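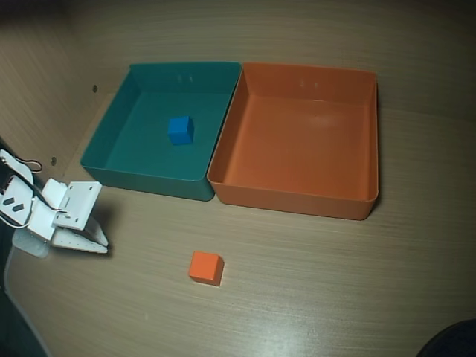 Gyula Kocsis

Minutes of the adult Bible study planning meeting, October

The meeting opened at 7 p.m. in the library with a reading of Psalm 90 and prayer. The minutes of the last meeting were read and accepted with one correction: the hymn sung at the close was number 336.

Fall study. The group finished the book of Ruth and talked over what to take up next. Mrs. Halász asked for one of the shorter letters, so that people who miss an evening can catch up. James and Philippians were both put forward. After discussion it was agreed to study James, one chapter per session, with chapter 3 given two sessions on account of the material on the tongue. Mr. Stakel will lead chapters 1 and 2. The leader for the rest is still to be settled.

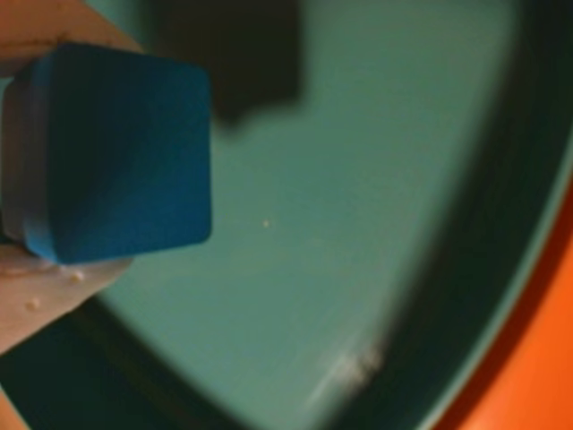 There was a question about translations. Several members read from different versions and lose their place when a passage is read aloud. It was agreed that the leader will read the passage from one version first, and that anyone may then bring up a different wording.

Study guides. The Gromora guide was looked at and thought too long for our hour. Mr. Skoller offered to write a single page of questions for each chapter. The offer was accepted. He asked that members read the chapter at home before they look at his questions.

Funds. The balance is $173. Coffee and paper will be paid from this. A request for $200 toward new Bibles was held over, as the balance does not cover it. Mrs. Halász will ask the church council whether the book fund can pay.
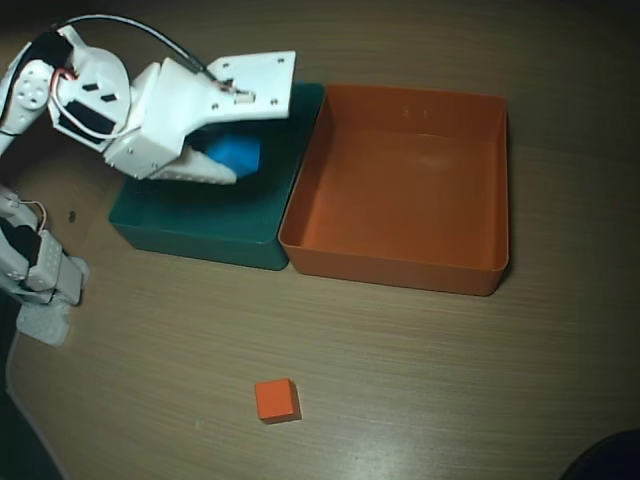
Prayer list. The list has grown long and some names have been on it since spring. Members are asked to tell the secretary when a name should come off. It will be read in full at the first session of each month and shortened at the others.

Other business. Mr. Stakel asked whether the sessions could begin with a hymn. Agreed, one verse only. The side door will be unlocked at 6:45.

The meeting closed at 8:20 p.m. with the Lord's Prayer. The next meeting will be held after the study of James 2.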